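Yhon Tello spends his mornings teaching a gripper to sort snacks. He holds the tool himself, closes its fingers on a packet, carries it across a tabletop and lets go. Then he does it again. The recordings go to Prallmont, the training software that Flirnex has been building at its Fondcombe office.

"A good day is 200 demonstrations," he says. "After that my wrist gets lazy, and the model learns the lazy version."

He started out on remote control, driving an arm from a desk with two joysticks. It was slow. He would overshoot, correct, and overshoot again, and all of that ended up in the data. With the tool in his hand, he says, he moves almost the way he would without it.
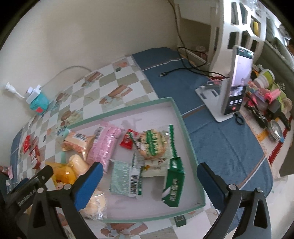 *Wrapped snacks in a box lid, with the hand-held gripper at the near side.*

Wrapped food is harder than it sounds. "A box keeps its shape. A bag folds when you squeeze it, and the next one folds some other way." He tries to approach each item from a new angle and to vary how hard he closes the fingers. New people on the job tend to find one grip they like and repeat it 600 times, and he has to throw most of that out.

He keeps some of his misses. If a packet slips and he picks it up again cleanly, the recording stays in, so the model has seen a recovery. If he fumbles for more than 6 seconds, he deletes it. 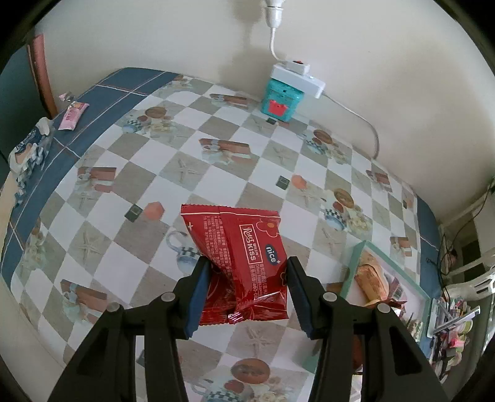 Rodrigues would delete the misses too, and argues that a model shown enough slips will start to slip on purpose. Clean recordings first, in that view, and recoveries added later by remote control, once the arm is running and the real mistakes are known.

Tello has heard this before. "We may end up doing both," he says. "I'd still want my slips in there." The next batch is due in December, and he plans to record it by hand.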